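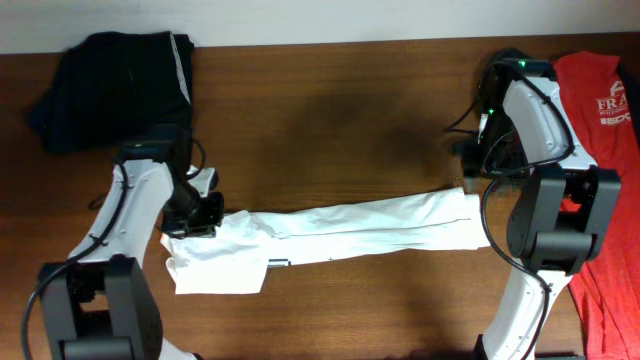
My January check of the folding table is done, and the short version is that the table is fine and our habits are a bit mixed. I go through the same list every time, top of the table first, then legs, then the clothes and how we handle them, then the steamer and the floor. The one thing I keep banging on about is getting a garment out to its full length before you decide anything about it. Look at the white one stretched across the table: the middle is pulled out taut, but the left end is still all bunched up and wrinkled, and a bunched end is exactly where a forgotten pin or a split seam likes to hide. So, full length please, ends included!

Eltdale Clothes Exchange > Back room > Checks and notes
1 February 2024, by Annatjie Mnguni
Home Opening times Rota Bring & take Notes Contact

TABLE TOP

[x] Surface smooth, no splinters or raised grain
Comment: I do this with an old pair of tights over my hand (they snag on anything). Went all along both long edges and the corners. No snags. Last time there was a rough bit near one corner and Helmut sanded it, and it's stayed smooth.

[x] No sticky patches, polish or wax residue
Comment: Plain damp cloth and then a dry one, that's all it gets. Somebody left a tin of furniture wax in the cupboard. I've taken it home. Wax and pale cotton do not mix and I'm not having that conversation with a donor again.

[ ] Nothing on the table except what is being sorted
Comment: Not ticked. One mug, one set of keys, one open packet of pins. The pins are the bit I mind. They live in the lidded tin on the shelf, lid ON.

[x] Light good enough to see a mark
Comment: Mostly good. On a bright day you get a glare off the wood towards one side and it's hard work looking at anything next to it, so turn the garment round or shift along a bit. Dark things are the worst for this. I missed a pulled thread on a navy cardigan that way and only found it on the rail.
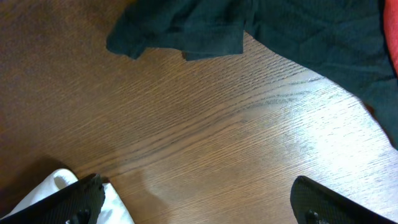
Anathi wants a blind, and I'm not against it, but I'd like to see a price before we go drilling into the wall. Leaving this as a query for next time.

LEGS AND FIXINGS

[x] All bolts tight
Comment: One was a quarter turn loose. Done up.

[x] Table doesn't rock
Comment: Solid. It's the Ullov, and the label underneath says 80 kg spread evenly, which is far more than we'd ever pile on it. It does not mean you can stand on it to reach the top cupboard. Nandi, I saw you! Steps are behind the door.

[x] Clear space to walk all the way round
Comment: Yes, once I'd moved the Dilby rail back against the wall. It creeps out.

THE CLOTHES

[x] Pockets emptied before sorting
Comment: A lot better than it was. Tissues, a bus ticket, a very old mint.

[ ] Hems and seams checked by hand
Comment: Half a tick if I could give one. People run a finger along the hem and forget the inside seams. Turn it inside out if it's lined.

[x] Nothing hanging over the edge where it can be walked into or trodden on
Comment: Fine today. Big jumpers and sheets are the usual culprits — fold the loose side back in on itself before you walk away.

[ ] Thin cotton supported when lifted
Comment: This is my other hobby horse. If you pick a light white cloth up by one small pinch, all the material gathers into a narrow twist under that pinch or above it, depending which way you're pulling, and you get a fan of sharp creases that the steamer then has to deal with. It's also a strain on old cotton. A flat hand underneath or two corners, either will do. Nokuthula showed me with a pillowcase that had gone at exactly that spot, a neat little hole, and I've been careful ever since.

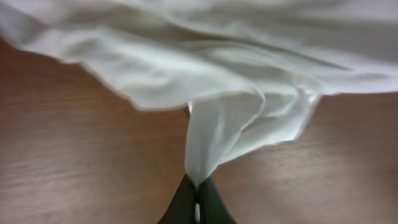
STEAMER AND SOCKETS

[x] Lead undamaged, plug not cracked
Comment: Looked along the whole lead of the Hendricks. Fine.

[x] Emptied after use
Comment: Dry as a bone, thank you whoever that was.

[ ] Left to cool for 10 minutes before it goes in the cupboard
Comment: I can't tick what I haven't seen, but there's a faint ring on the shelf paper that wasn't there before. Please use the tile.

FLOOR AND DOOR

[x] No threads, labels or hangers underfoot
Comment: Swept. Two hangers under the radiator.

[x] Door opens fully
Comment: Yes, though there was a bag of coats behind it when I arrived.

TO DO

Lid back on the pins (everyone). Price for a blind (Anathi). New shelf paper (me). Helmut to have another look at that bolt, in case the thread's going.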